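Repair Saturdays are back at Rangel Hall

February 9, 2024

Great news for anyone with a wobbly chair or a toaster that's given up: the Kurunis repair mornings are back, and they've got a bigger room! Doors open at 10am tomorrow in Rangel Hall, and there's no need to book.

Last year's sessions saw 700 things brought through the door, from bike lamps to a church accordion, and the tool library now lends to 39 households on the Cliltau side of the river too. This spring there will be 24 benches, with a whole row kept for sewing and another for lamps and radios (bring the plug and lead, please, even if you think they're fine).

"I've been waiting all winter for this," says organiser Vanderleia Evangelista. "People come in with a kettle and go home knowing how to change a fuse. I love it every single time."

The metalwork corner is new and we're very excited about it. You'll be able to learn how to rub down flaking paint, treat bare metal and touch up scuffs on garden tables, watering cans and old storage bins. Wear something you don't mind getting grubby!

Tea and Salex's famous seed cake will be on from 11. Sessions then run every Saturday until the end of July. 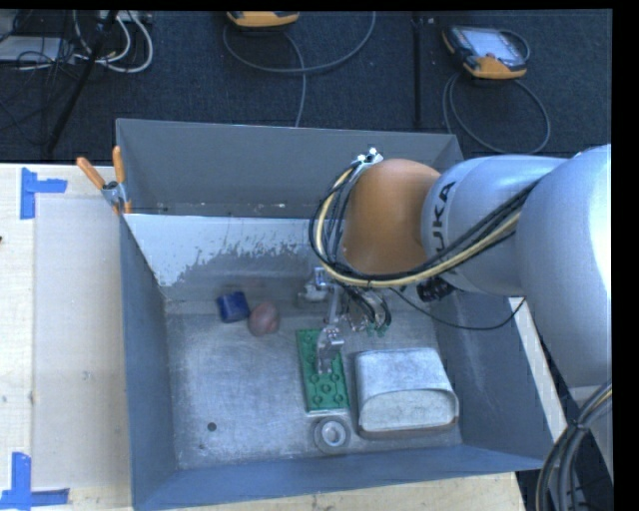
What to bring

One item per person, as clean as you can get it, and any spare parts or screws in a labelled bag. Children are very welcome with an adult.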